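Getting crumbs and coffee rings off a stone counter

I used to grab whatever spray was under the sink, and my poor counter went dull in patches. Vinegar and lemon are out for marble – they eat right into it! Now I mix 2 drops of dish soap into a bowl of warm water, wipe, rinse with a clean cloth and dry it straight away. Coffee rings get a baking soda paste, left on for up to 10 minutes. And pull the toaster forward once a week, there's always more crumbs back there than you'd think.

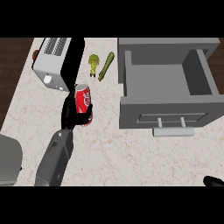 Wood trim

Barely damp cloth, then a dry one, going with the grain.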